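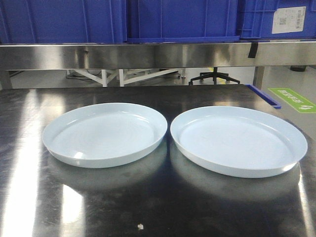
Two pale plates, very nearly touching

1/ So my grandmother's potato soup is finally written down, all 3 pages of it, and I've been a bit weepy over it since breakfast (onions helped).

2/ She made it in Winmont every May when the leeks came in, and never measured a thing. My aunt swears by nutmeg. My cousins in Undton say absolutely no nutmeg, and we've been going back and forth all week!

3/ I went with a tiny pinch. Simmer it 70 minutes, lid half on, and please don't rush the leeks, they want to go slow and sweet.

4/ If your family does it differently I'd love to hear, especially about the dill

2023-07-08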